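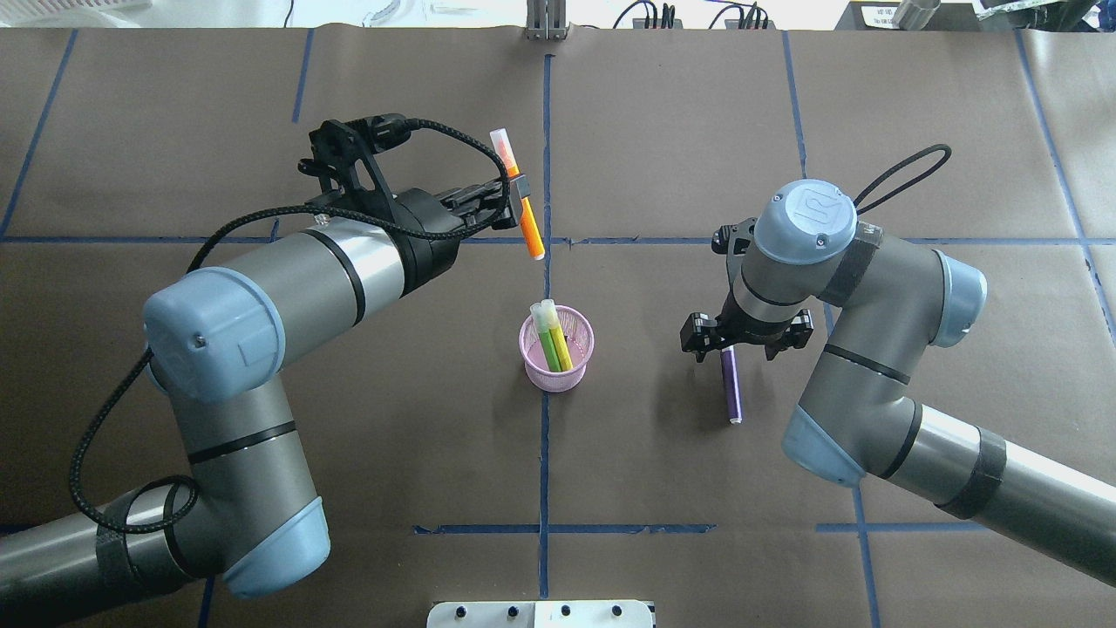

I had promised my nephew for months that I would go to the spring open day at Stetham, and on a Saturday in March I finally drove over, with a thermos of coffee and far too many sandwiches. The robotics club has two rooms at the back of the technical college, past the bicycle racks and up a ramp, and if you follow the handwritten arrows you will get there in the end (I went through the ceramics studio first, which was lovely too).

The club has 17 students this year, most of them in their first or second year, and they meet twice a week after classes. Their adviser is Precious Layug, who used to work on packing lines at a firm called Perura and who has the kind of patience I wish I'd had in any of my own teachers. She met us at the door, made sure everybody had a name sticker, and then more or less left the talking to the students. I liked that very much. They were nervous for five minutes and after that you couldn't have stopped them!

The main project this term is the one they call the desk tidy. Two robot arms share one table, and the job is to put highlighters and markers into a little pink mesh cup. I will admit that when I read this on the flyer I thought, well, I can do that at home. But then a young man named on his sticker only as "Team Left" sat me down and explained why they picked it, and I came away with a new respect for anyone who has ever put a pen in a cup.

The trouble, he said, is that a pen lying down has to end up standing up. So the arm has to pick it up in the right spot, turn it, bring it over the rim, and let go without knocking the cup across the table. And there are two arms, which have to stay out of each other's way. The table is covered in brown paper and taped off in blue, and the students use the taped boxes to write down where everything starts, so that a run on Tuesday can be compared with a run the week before. The tape has been redone more times than anyone wanted to tell me.

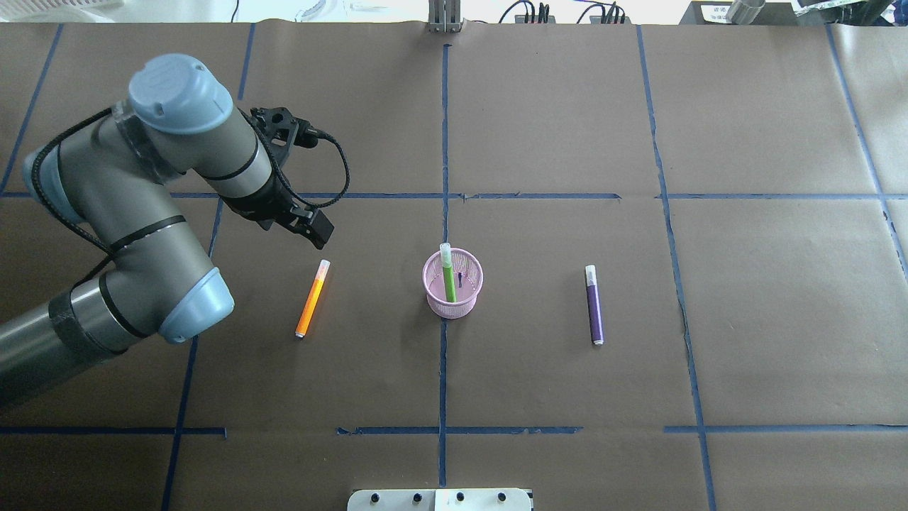 The left arm over the table at Stetham, with the green marker in the cup and the orange and purple ones lying on either side.

They teach the arms by guiding them through the job over and over, and every one of those runs is saved. So far this term they have 1,060 saved runs, and they would like to get to 3,000 before the summer break, so you can imagine what their afternoons look like. One girl told me she now dreams in highlighter colors. Each run gets a line in a log with the starting boxes and a short note, and I was allowed to leaf through it. My favorite note just read "dropped it, caught it, does not count."

Visitors could have a turn at the guiding, and I did, with a lot of encouragement from a line of children behind me who were all much better at it. It feels a bit like helping someone into a coat. You want to go fast and you really shouldn't. My first pen went over the far side of the cup, my second went in, and I got a round of applause that I did not deserve but enjoyed anyway.

In the second room there was a display about the Rostami Cup, the student contest the club is entering in the fall. The Tutgate team won it last year and the Stetham students talk about them the way my brother talks about his neighbor's tomatoes - with admiration, and through their teeth. Teams get a table, a set of objects they haven't seen before, and a fixed time to clear it. Ms. Layug thinks the pens are good practice for that, and she told me she would be happy with any place at all as long as everybody in the club gets to run a round.

If you would like to go, entry is free and there is parking behind the gym. Come before eleven if you want a turn at the arms, as the line gets long after that. The rooms are on the warm side, so leave your coat in the car. There is a bake table by the exit at 2 dollars a slice, and the lemon one is very good. I bought three.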